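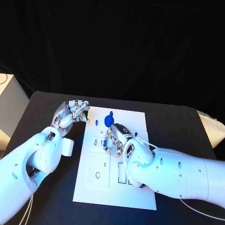 Skatum Hockey Kit: your questions

Do you do sticks for juniors?
Yes, from age 6 up. Bring the child if you can, height matters more than age.

Which shin pads should I get?
Depends on the position. Gachanja pads are the lighter ones, fine for most outfield players. Keepers want the Darka leg guards, they're a different shape altogether. 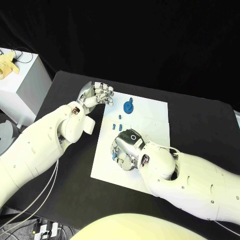 Can I try things on?
In the shop, yes. Mouthguards no, sorry, hygiene.

What's delivery?
Free over £40. Under that you pay postage at checkout. Normally 2 working days, a bit longer for goalie bags becuase of the size.
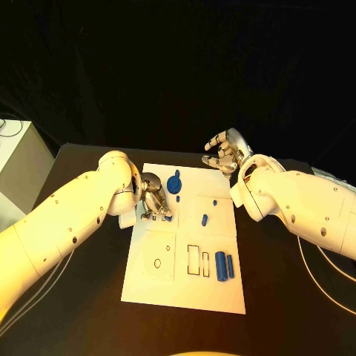 My stick has split, can I return it?
Send a photo first, of the split and of the grip end. Ask for Naomi. Sticks left in a hot car aren't covered.

Do you do club orders?
Yes. Atieno Rweyemamu looks after these. Names and numbers on shirts need to be in before September, after that it gets busy and we cant promise dates.

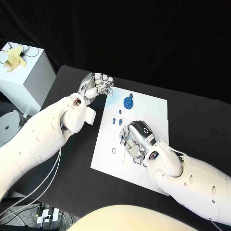 Is the Dania stick bag back in?
Navy only. Red to follow, no date yet.

Do you restring or regrip?
Regrip yes, while you wait. Restringing no, that's lacrosse.

Page updated 7 March 2023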